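Six weeks with the Drilonel hand-held gripper kit

I said in June that I would write up the Drilonel kit once I had used it for more than a weekend. I have now had it for six weeks, so I have an opinion on most of it.

For anyone who missed the earlier post, Drilonel is a hand-held gripper kit put together and sold by Valov. You hold a gripper in each hand, do a task, and the software records how the grippers moved and what they were near. The recording is then used to train a robot arm with matching fingers. There is no arm in the box. Valov sells one, but I already have a secondhand bench arm in the garage and wasn't going to buy another.

I paid $498 for the kit at the early price. The current price on the Valov site is higher and seems to change. Shipping was $117, which hurt, and the customs paperwork was on me. If you order, check the shipping before you get attached to the idea.

What comes with it

The kit has the two grippers, mounting brackets, a charging lead, a bag of spare screws, a hex key, and a second set of finger pads. The manual is a folded sheet with a link to a longer one online. The longer one is decent. The folded sheet is useless past the first page, where it shows you how to power on.

Setup took me an evening. Most of that was the software, which is called Pretance and is a separate download. It wanted a newer graphics driver than I had, then it wanted a restart, then it forgot my license code. After that it was fine and has not asked me for the code again. Calibration is a matter of opening and closing each gripper while Pretance watches, and then moving both along the edge of a table. Mine passed on the second try. I have repeated it once a week and it passes first time now.

Using it

The grip is comfortable for short stretches. After half an hour my thumb gets tired, more on the left than the right. I have average hands. My wife has smaller ones and could work the trigger but had to shift her hold to close it all the way. Valov says a smaller handle is planned. I would not buy on the strength of that.

The fingers close evenly and there is very little play in the linkage. The ribbed pads hold better than I expected on smooth things. They are worse on anything flat and thin. I gave up on playing cards after a few tries, and coins only work if they are already standing against something.

The learning curve is mostly about speed. My first recordings were all far too fast, and I was turning my wrists in ways that no arm is going to copy. Catinca Furtună, who answers most of the questions on the Valov forum, looked at one of my files and told me to slow down and finish each move before starting the next. That one piece of advice did more for my results than anything in the manual. If you get the kit, do ten minutes of slow practice before you record anything you plan to keep.

The Pretance review screen is good. You can step through a recording, mark the start and end, and throw out the bad ones. It lost one of my sessions when the laptop went to sleep. I have turned sleep off and it hasn't happened since, but a program that records for long stretches ought to handle that on its own.

I also tried the Gavrilă add-on, which is a paid service. You upload your recordings and they send back a trained model for your arm. There is a free trial, so I used it. It came back the next morning with a short report listing which recordings had been rejected and why. The report was clear. The model was usable on blocks and poor on anything soft. Teodor Moldovan has a longer write-up of the same service on his own blog and did better than I did, but he has a newer arm and a lot more patience with lighting.

Food is harder than blocks

The block tasks in the manual are fine for learning. After a while I wanted something closer to what I would want an arm to do, so I moved on to food, picking things up and putting them in a tray.
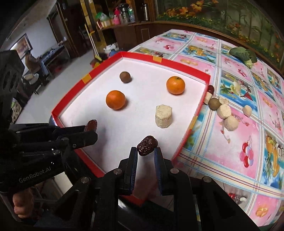 Sizes vary more than you would think, even within one kind of thing. With a block you learn one opening width and your hand stops paying attention. With food you have to look each time and set the fingers to suit. I think the recordings are better for it, but they take longer and I throw out more of them.

Squeeze is the other problem. The trigger gives you some feel for how hard you are pressing, but not a lot. Crumbly cakes are the worst case. If you close the way you would on a block, you get crumbs. I would like a lighter spring as an option, or an adjusting screw. I asked about this on the forum and was told it had been asked before.

Using both hands together also took practice. The brackets stick out, and I knocked them against each other several times in the first week. They are tough enough and nothing broke. Now I keep my elbows a little wider and pick from the outside in.

Keeping it clean

The manual says to wipe the pads with a damp cloth and nothing else. I have been doing that after every food session. Sticky residue gets down between the ribs, and a soft toothbrush is the easiest way to get it out. I take the pads off for this. The screws are small, so do it over a bowl.

I have not needed the spare pads yet. Replacements are sold in pairs.

Running total

As of this morning Pretance says I have 3790 recordings saved, including the short ones from the practice weeks that I should probably delete. Battery life has been steady the whole time. One gripper had a screw at the pivot work itself loose in the fourth week. I tightened it with the supplied key and it has stayed put.

Would I buy it again? At the price I paid, yes, if I already owned an arm. Without one I would wait and see what the bundle costs. If you mainly want to handle small flat parts, I would look at something else.

I still have a few days left on the Gavrilă trial and plan to send them the food recordings next. I'll add the report to this post when I get it.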